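Teaching a pick with a hand-held gripper: ball keeps rolling away before the fingers close
Posted in Demonstrations and Teleoperation
Tags: hand-held gripper, demos, round objects

kongfan_beth

Hi everyone, and sorry in advance for the long post, I've been stewing on this since Tuesday and my spouse is tired of hearing about it.

I'm teaching a small arm to pick up a table tennis ball and drop it in a cup. I record the demonstrations by hand, walking a hand-held gripper through the whole motion with a camera mounted on it, and then train on those. I have 100 demos so far. The arm gets to the ball nicely, comes down at a sensible height, and then one finger gets there first, bumps the ball, and off it rolls. The fingers close on air and the arm carries its invisible ball over to the cup, very proud of itself.

When I do the pick myself I hardly ever miss. I've watched my recordings back and they look fine to me, although I do notice I'm not very careful about centering. Do I need more demos (a coworker said 4,000, and I nearly cried), or am I demonstrating it badly? I also have a teleop setup with a Vikham controller I could switch to, but I'm much slower with it.

Rogério Araújo

Welcome! Please don't go and record 4,000 of anything yet. I had very much the same trouble with plastic eggs last December and it took me far too long to look at my own hands.

What happens when a person does this is that you come in a little off center, one finger touches, you feel the ball start to go, and your wrist follows it without your noticing. The pick works, so you keep the demo. But the arm can't feel what you felt. It only has the view from the camera, and in that view the correction is tiny and over in a blink. So it learns your sloppy approach and misses the rescue that came after it.

What I'd try, in this order:

Go back through your demos and pull up the moment just before the fingers start to close. If the ball is clearly nearer one finger, put that demo in a separate folder. Don't delete it, you may want it later.

Record a fresh batch where you come in with the fingers wide open, stop above the table, slide sideways until the ball is in the middle, and only then go down and close. Make the sideways slide slow enough that it shows up over plenty of camera images. It feels silly and a bit like miming, but it is the part you want the arm to copy.

Start some of those off center on purpose, to the left and to the right. If every demo begins perfectly lined up, the arm has no idea what to do when it isn't.

Close slowly, too. I close at maybe half the speed that feels natural.

My own practice setup is a plain white tabletop and the same kind of ball you have, and I pulled one view out of a recording so you can see the sort of thing I mean by off center:
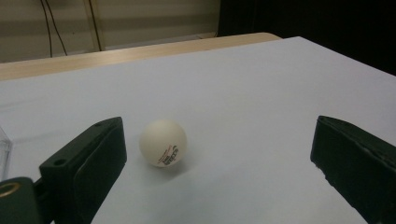
Fingers wide open, ball closer to the left one. I'd want a slide to the left before closing.

If you close from a position like that one, with both fingers coming in evenly, the left finger is going to reach the ball well before the right one does, and then you're relying on luck. A white ball on a pale surface isn't the easiest thing for a camera either, so if your table is similar you might try a darker mat for a while and see if the arm's aim improves. Change one thing at a time, though, or you won't know which of them helped!

I'd stay with the hand-held gripper for this one. Teleop is lovely for longer jobs but you'll get tired and start rushing the close.

trater_mike

just put a bit of putty under the ball

Baoshan Cui

I agree with nearly everything Rogério wrote, and I'd only add a couple of small things.

Check the timing between your camera and your finger width readings. I had a lag of 2 camera images on a Vimov rig once, and the arm always closed early, which looked very much like a centering problem until I lined the two up. Tap the fingers together a few times at the start of a recording and compare the picture with the numbers.

The putty will give you pretty demos, but the ball won't roll when it's nudged, so the arm never sees what a nudge does. I'd save it for checking that the rest of your pipeline runs.

And do record some recoveries, where you let the ball get bumped, wait for it to settle, open up and go again. I mixed in 9 of those and it was enough for mine to start trying a second time. Let us know how it goes, I'm curious whether the darker mat does anything for you.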